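Cell notes: hand-held gripper pair, bed station (Dusance)

February
By Nabil Shboul

Quick readme, will clean up later. Covers setup and upkeep of the two hand-held grippers at the bed station. Garment task only. Shelf task has its own file.

Startup, in this order:
- charge both bodies overnight, don't top up between runs
- lights on before you pick it up. If they're dark, reseat the pack and wait 20 seconds
- Plotera logger last. Start it first and it grabs the wrong device ID

Hold by the handle, keep fingers off the front. Both green before the first grab.

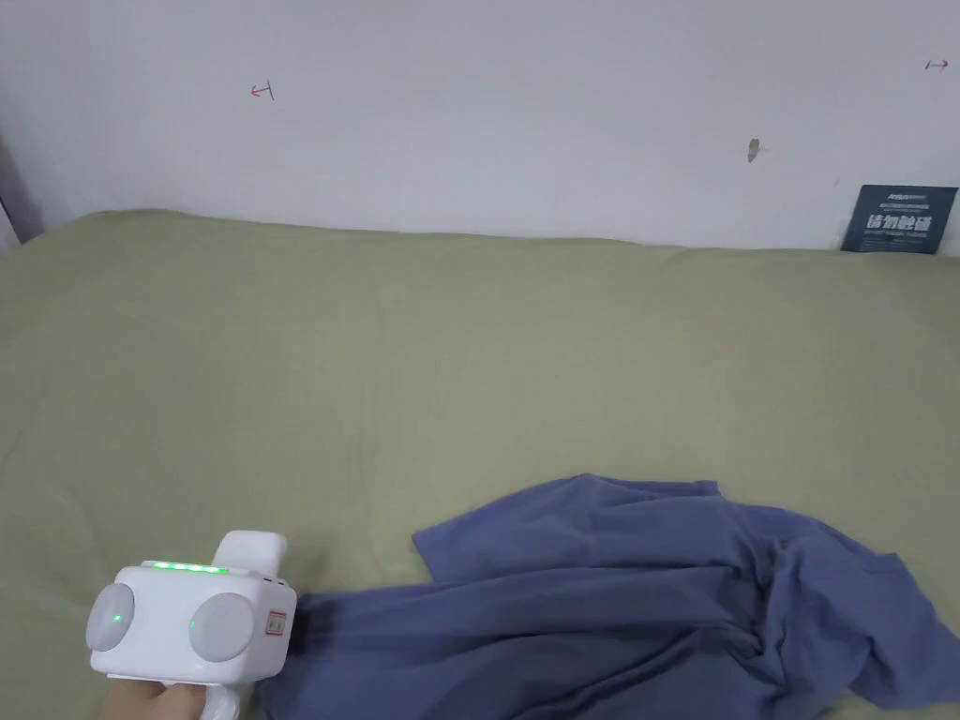

How often do the grippers need recalibrating?
Every 60 runs, or after any drop. Takes one person and the Semaan jig, and the jig lives in the tool drawer, please put it back.

Fingers and pivots. This is where most of the repair time goes. Lint gets in the joints and the jaws start closing crooked. Brush after each session, no oil, oil holds lint. Pivot bolts get checked every 300 grabs, hand tight plus a small nip. Set 139 went in the bin over one loose bolt so please dont skip it.

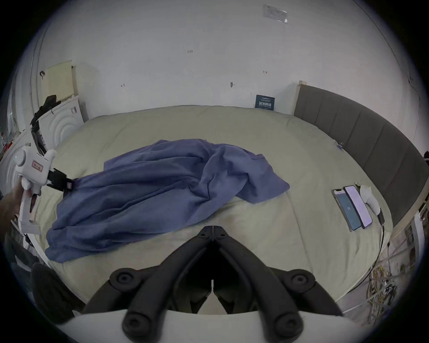
Cable routing is still the weak spot at this station. We lost two sessions to a plug pulled halfway out, logger said nothing. Lead should go down the side of the bed with slack at the top and a strain clip at the bottom. The black one running along the bed and over the right edge is the one to check before you sit down, and the yellow and black tangle on the floor needs sorting before anyone rolls a chair in there. Phones: screens up on the mattress, clear of the garment, chargers off.

Tip pressure. Press just enough that the tips seat on the sheet at the edge of the cloth, then close. Too hard and the linkage flexes and the width reading drifts. If it drifts with nothing in the jaws, go back to the jig. Still drifting, swap the finger set and tag the old one for Valedau with the run number on it.
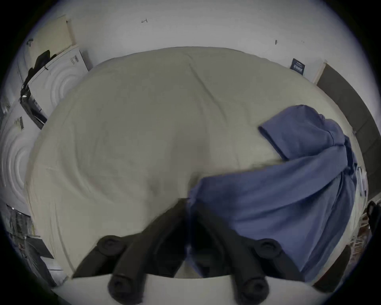

Fingertips down where the blue garment meets the bed cover.

Known issues:
- width reading sticks at zero after a cold start, power cycle fixes it
- spare pivot bolts low, ordered
- logger clock off by a second or so agianst the phones, use the sync clap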